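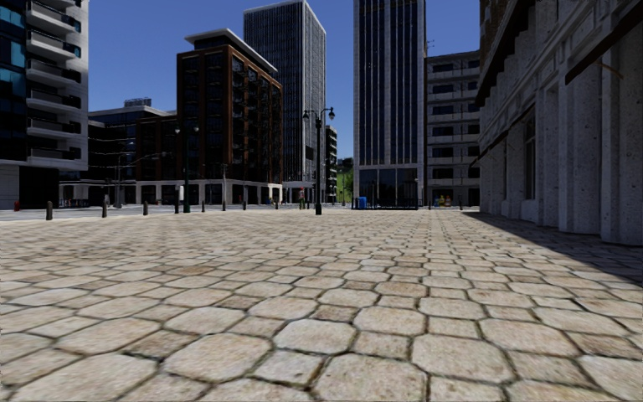 Simulated plaza, paved in stone, with a lamp post near the middle.

Skiltcombe Plaza Pack for Estel Sweep
Virtual test ground for outdoor cleaning robots
License: 4 seats
Last updated September 12, 2023

Can a machine sweep a town square on its own yet? In our view, mostly no. The Plaza Pack lets you find out how far off yours is before you take it outdoors.

The ground is irregularly shaped stone with dark joints between the slabs, and a hard-edged shadow falls along the stone building on the right. Bollards mark off the street. We picked these because sweepers we tested did badly on them. One treated the shadow as a wall for 43 runs before Vasanthi Weerakoon retuned it.

What you get
Plaza map, day lighting
201 litter layouts
Run logs in plain text
8 hours of setup help

What it won't tell you
Whether your brush picks up wet leaves. Whether the battery lasts a shift. Grit and chewing gum aren't modeled, and we don't trust anyone's simulated dirt, ours included. A good score means the robot got around without hitting things. Somebody with a broom still does corners better.

Indoor chores are sold separately as the Fovel Kitchen Pack. Read the failure notes first; dishes are worse than paving.

Sales and trial keys: Trinity Brannigan, Estel order desk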